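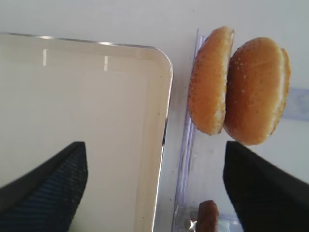
Bun halves, zipper bag and tray at the Dunmore test kitchen.

Mervyn Treloar has spent most of his working life in and around commercial kitchens, first as a line cook, then as a repairman for ovens and dish machines. For the past two years he has run kitchen trials for Skadova, a small company that wants to sell robot arms to cafeterias and, later on, to people at home. The question he hears most often, he says, is whether the thing can make dinner.

"No," he said when I put it to him. "It can do parts of lunch."

We spoke at the company's test kitchen in Dunmore, at a table by the door where the staff eat. Treloar had a mug of tea and a notebook in which he writes down every failed attempt by hand. The computers record all of it too, but he likes to know what went wrong before he goes home.

The work at the moment is sandwiches and packed food. An arm with a two-finger gripper takes items from one place and sets them down in another. It might be a bun going onto a tray, or a tray being cleared, or leftovers going into a bag. A person with no training could do any of it on the first morning. Treloar picked the tasks himself, and he picked them because they come up all day long in the kind of kitchen he used to work in.

"People expected me to start with cooking," he said. "Cooking is heat and time, and we've had machines for heat and time for a long while. What eats up the day is moving stuff. Getting it out, putting it away, wiping under it."

Bread is harder than he thought it would be. A bun half has a firm side and a soft side, and the seeds come off. If the fingers close too far, the bread stays dented and no customer wants it. If they don't close far enough, it slides out on the way up. In January his group ran 980 pick attempts with bun halves alone. He would not give me the success rate, which he said changes too much from one batch of bread to the next to mean anything.

"Day-old bread is easy," he said. "I could show you a very nice video with day-old bread."

A bun standing on its edge gives the machine a different problem from one lying flat. Flat, it has to be taken from the sides. On edge, there are more ways to take hold of it, but a light touch in the wrong spot will knock it over, and then the plan the machine had made is no good. The older software would carry on and close on air. The current version looks again before it closes, and that costs time.

The zipper bags are worse. Clear plastic is difficult for cameras because so much of what they see is whatever is underneath it, plus the reflections. Treloar has tried bags from several suppliers and says the ones with a tinted seal are easier for the system to find, as there is at least a line to follow. Finding the bag is still a long way from opening it.

"You and I open a bag by rubbing it," he said. "You feel the two sides slip. You don't look. Take that feeling away, put on a pair of oven mitts, and try it. I make every visitor try it."

I tried it. It took me a good while, and I tore the bag.

The metal rim on a tray can cause trouble as well, mostly from glare. For a few weeks the arm kept stopping short of one tray, and the engineers went through the code looking for the reason. Treloar moved a lamp and the problem went away. He tells this story without any pleasure. A cafeteria has windows, he said, and you can't ask it to move them.

Skadova has one outside trial, at a staff cafeteria in Grincombe that serves around 2,000 meals in a normal week. The arm there stands at the end of the counter and does only cold items. It is slower than the person beside it, and everyone involved knew it would be. What the manager wanted to learn was whether it could be left alone.

"For an hour, yes," Treloar said. "Then it drops something, or somebody leaves a cloth where the trays go, and it stops and waits. Stopping is the right thing for it to do. But someone has to walk over there."

He counts those walks. At the start of the trial it was one every few minutes during the lunch rush. Now there are quiet stretches when the staff forget about it. He thinks a machine that needs help 2 times in a shift would be worth paying for, and he does not expect to get there this year.

Cleaning is another matter. Crumbs get everywhere with bread work, and the arm has no idea they are there. A kitchen hand sees specks on a tray and wipes it without being told. The system has been taught what a tray is and what a bun is, but a dirty tray is still a tray as far as it knows. An engineer has started on this, using a vision package from Vutier — Treloar had seen a first test and called it promising for big crumbs.

I asked about homes. The company's website talks about homes quite a lot.

"I didn't write the website," he said. A home kitchen, in his view, is a much tougher job than a cafeteria. The counter is a different height in each one, the bread is a different brand every week, and there is mail on the table. There is also the matter of who would want it. A family makes a few sandwiches in the morning and is done. He does see a use for people who have trouble with their hands, and he has talked with some of them. What they asked for was help with jars, lids and bags.

"Bags again," he said. "So we keep at the bags."

His own guess is that arms like his will be doing dull, cold, repeated work in large kitchens well before they do anything useful in a house, and that they'll have a person nearby for years. He does not think the cafeteria staff in Grincombe will lose their jobs to it, though he said he understood why they asked him on the first day, and he told them he couldn't promise.

Before I left he went back to the notebook and read me the last entry. It said: bun, left side, squeezed, try less.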